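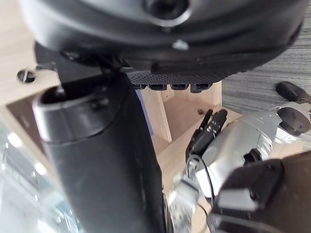 PLEKARGATE MAGAZINE / HOMES AND MAKING DESK

The slow screw

Last updated: Sat 13 June

My drawer of screwdrivers is a disgrace. There are cross-heads in there, star-shaped ones, a thing with a square end that came with a blind, and right at the back, under the dried-up glue, the flat ones. Proper flat-bladed screwdrivers, with handles my grandad would have recognised. I hadn't touched them in years except to open paint tins (I know, I know) until I got the bug for slotted screws in March, and now I can't walk past a bit of furniture without bending down to look at the fixings.

Look at the left-hand side of the photo and you'll see what set me off. Pale wood, a bit of quiet grain, and a round metal screw with a plain slot across it, sitting down in its own little hole. I think it's lovely. I showed my sister and she said, "It's a screw," which is fair, but she also has a favourite brand of bin bag so I don't take lectures from her.

I wanted to know why anybody still bothers with them. They slip, and they scratch. Put one in with a power driver and there's a good chance you'll skate straight across the thing you've spent all weekend sanding. So I caught the early bus to Latlow, where Bernd Kettler has a furniture workshop behind the old bakery, and asked him if I could come and get in the way for the day.

Bernd has been making shelves, benches and small tables there for 17 years. He's tall and unhurried and he drinks his tea black out of a glass. He gave me an apron, an offcut the length of my arm and a handful of brass screws, and told me to put one in.

I put one in. It leaned over like a fence post after a gale.

"Again," said Bernd.

We did this for most of the morning. What I'd been getting wrong, besides everything, was the blade. I'd picked a screwdriver that was narrower than the slot because it was the one nearest my hand. The blade should fill the slot from side to side, he told me, and it should be thick enough that it doesn't wobble, and if it sticks out past the head on either side then it'll chew the wood as you go down. He keeps a rack of them on the wall in order of size and I was made to try several before I was allowed to drive anything. Once you've got the right one you can feel it! It sits there by itself, almost, and the screw goes round with hardly any push.

Then there's the hole. I've always been a straight-in sort of person, shove and hope, but Bernd drills a narrow hole first for the thread, a wider one for the shank, and then cuts the little cone at the top so the head can sit down into the wood. That last one is the countersink. Go too shallow and the head stands up and catches your jumper. Go too deep and you've got a well that fills with crumbs. He does his with a hand-turned tool that looks like it belongs in a dentist's museum, two or three twists, blow the dust out, try the screw, another half twist.

With softwood he'll put a steel screw in first, take it out again, and then put the brass one into the thread it has made. Brass is soft, you see, and the heads snap off if you bully them. I snapped two. He put them in his apron pocket without a word and I've thought about that pocket ever since.

Over lunch (cheese rolls, standing up, sawdust on everything) I asked him about lining up the slots. This is a thing people get very heated over. There's a school of thought that every slot on a piece should point the same way, and there are joiners who'll tell you they can't sleep if one's off. Bernd lines his up along the grain. He says it costs him a bit of time at the end and the customers don't notice, except that every so often one does, and she was so pleased she bought a second bench. I tried it on my offcut and had one that finished at ten past four when the others were at quarter to three. You can back it off a touch or nip it up a touch, but mine was having none of it, so it stayed.

For the screws themselves he goes to Ó Dubhghaill, the ironmonger's on the hill, and so did I on the way home. If you haven't been, go. It's one long counter with drawers up to the ceiling, and they'll still sell you six of something in a paper twist. The man serving told me they had 4,000 slotted brass in the last delivery and he expected to be reordering before the autumn. I said who on earth is buying them all and he looked at the paper twist in my hand.

Boards come from Trotov, the timber yard down by the level crossing, and it's worth asking what's in the offcut bin before you pay for a full length. I spent £60 on my first visit, which was silly, and then nothing at all on the second, when I came away with three good short bits of pale stuff and a splinter. Pale wood is what I'd go for if you want your screws to show. On something dark they disappear, and on something with a very lively grain your eye doesn't know where to settle.

It needs a bit of black near it, too, in my opinion. I've gone right off white next to light timber, it makes the whole corner look like a waiting room. The tall black cylinder beside the wood in our picture has the idea exactly, with that smooth slightly glossy finish and a good thick lip round the open top. Put something in that line against beige wood and both of them look better for it. I've since painted a tin and stood it on my shelf for the pencils, one coat of satin black inside and out, and I'm annoyingly pleased with it. Do the inside as well, by the way. A black pot with a shiny tin inside looks like you gave up.

A few things I wish I'd had written down before I started. Rub a bit of candle on the thread before the screw goes in, it makes a ridiculous amount of difference. Finish the wood first and do the final screws last, or you'll get oil in the slots and it goes green and horrid (Bernd picks his out with a cocktail stick when he has to, and he doesn't enjoy it). Keep your off hand well away from the blade. I've a plaster on my thumb as I type. And don't borrow your good screwdriver back for paint tins once the job's done, buy a tin opener, they're cheap and they hang on a nail.

My own shelf went up last weekend. It's a plain board on two brackets, nothing that would trouble a design award, and it took me from breakfast until the football. The old me would have had it up in twenty minutes with whatever was in the jar. It holds the radio, the pencil tin and a plant that's on its way out. There's a slot on the far right that won't line up with the rest and I've turned the plant pot round so a leaf hangs over it.

We had 349 letters after the piece on kitchen hooks, so I know you lot have views on fixings. Send me your slots, straight or crooked, and tell me which way you think they ought to point. Bernd has agreed to read the best ones, and he's offered a morning at the bench to whoever writes the one he likes most. Bring your own roll.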